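4.3 Eine Aufgabe per Fernsteuerung vorführen

Schön, dass Sie bis hierher gekommen sind! Nehmen Sie sich für die ersten Vorführungen in der Saludo-Simulation ruhig etwas Zeit, das Gefühl für den Handregler kommt mit der Übung.

1. Laden Sie die Szene »Pokinholm« und wählen Sie die Ansicht der Handgelenkkamera.
2. Drücken Sie »Aufnahme« und führen Sie den Greifer langsam in Richtung Brot. 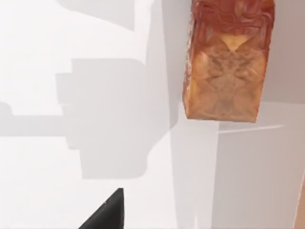 3. Halten Sie kurz inne, bevor Sie die Finger schließen, und greifen Sie dann mit Stufe 8 zu.
4. Heben Sie das Brot an und fahren Sie in einem ruhigen Bogen zum Regal.

Hinweis: Kleine Korrekturen unterwegs dürfen gern in der Aufnahme bleiben. Frau Michalski aus unserer Schulung sagt immer, der Roboter solle ruhig sehen, wie man sich zurechtfindet. 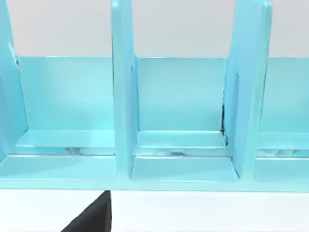

Abb. 4-2: Hellblaues Regal mit leeren Fächern, unten der Greiferfinger

5. Legen Sie das Brot im gewünschten Fach ab, öffnen Sie die Finger und ziehen Sie den Arm gerade zurück.
6. Beenden Sie die Aufnahme. Eine Vorführung darf höchstens 2.000 Einzelschritte umfassen.

Achtung: Lassen Sie den Regler während der Aufnahme nicht los, sonst wird sie verworfen (Meldung 116).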